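# Teaching by hand: an afternoon at Wundura
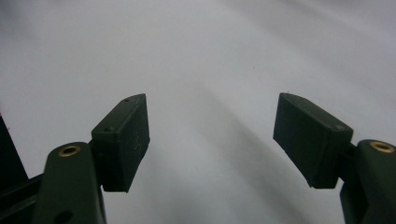 *The view from the hand-held gripper, fingers open over a pale surface.*

I'd been in the Wundura workshop maybe five minutes when the woman who runs their demonstration work put a gripper in my hand and told me to go pick something up. I picked up a sponge. Then I dropped it, because I was squeezing the trigger like a garden hose.

"Everybody does that," she said. "You're using your arm. Let the fingers do it."

I'd come to talk about how you show a robot a chore, and I had a neat page of questions. We got to the third one before she got bored with my list (very politely) and started pulling things off shelves instead, so what follows is in the order she felt like talking about it.

Wundura has two ways of doing things. The first is remote control: you sit at a pair of handles, the arm across the room copies you, and you watch it through a screen or just by craning your neck. The second is the hand-held tool, a pair of green fingers with a camera looking out over them, and no arm at all. You carry it around and do the job yourself, and the recording becomes the lesson.

I asked which one she likes better and she groaned.

"Depends on the week! With the handles, you feel everything the arm can't do. It won't reach behind the bin, so you don't reach behind the bin, and your recording is something the robot can really repeat. But it's slow. I've folded a napkin by remote control and wanted to lie down afterward." With the hand-held one, she said, people move like people. They get a napkin folded in the time it takes to say so. "And then you play it back and they've twisted their wrist in a way no arm of ours is ever going to manage."

The job they're working on now is cloth napkins, for a linen service called Vendden. Pick one off a stack, lay it out, fold it in half, fold it again. They started in December, and the count on the whiteboard the day I visited was 1035 usable recordings. The goal is 3000. I said that sounded like an awful lot of napkins.

"It's the same 80 napkins," she said. "They've been washed so many times they're getting nice."

*Usable* is a word she leans on. A recording gets tossed if the person's other hand wanders into view and helps, or if they stop halfway to think. Hesitating is the big one. "If you hover over the corner for three seconds, the robot learns that hovering is part of folding. We had one policy that would get to the corner and just sort of wait there. Very thoughtful. I knew exactly whose recordings it came from, and they were mine."

So I had to ask about mistakes. Do you want only perfect folds?

She shook her head before I'd finished. "No, no. I used to think so. If all you ever show is perfect, then the first time the cloth slips it has no idea what to do with itself. I want you to miss the corner sometimes and go back for it. What I don't want is you missing it and then standing there feeling bad."

Now they do a batch of those on purpose. The person starts with the napkin crooked, or bunched up, or half off the table, and fixes it from there. She says 155 of the recordings so far are these rescue ones and she'd happily trade a bigger pile of clean ones to get more.

We talked for a while about the fingers themselves. She has strong opinions about finger pads, and I'm afraid I set her off by asking whether the shape mattered. The ones on the tool need to match the ones on the arm, she said, or you're teaching with somebody else's hands. An earlier set came from Jadmont, a small parts shop two towns over, and they were lovely on sponges and hopeless on anything thin. "You'd go for one napkin and come up with three."

What makes somebody good at this? I expected her to say engineers, or gamers. She said her best demonstrator used to frost cakes. "Steady, doesn't rush, doesn't get cute with it. The gamers are great on the handles for twenty minutes and then they start trying to set records." She caps everybody at short sessions — her own included — and she can tell from the playback when someone's gone past it. The approaches get lazy. The fingers come in at an angle.

Near the end she let me try the handles. The software on that side is called Tzavaras, and it has a button that throws away your last attempt, and I got to know that button pretty well. On my sixth or seventh go I got the napkin folded in half, more or less, and felt ridiculously proud. I looked over at her to see if it would be going in the pile.

"You hovered," she said.

22 June 2026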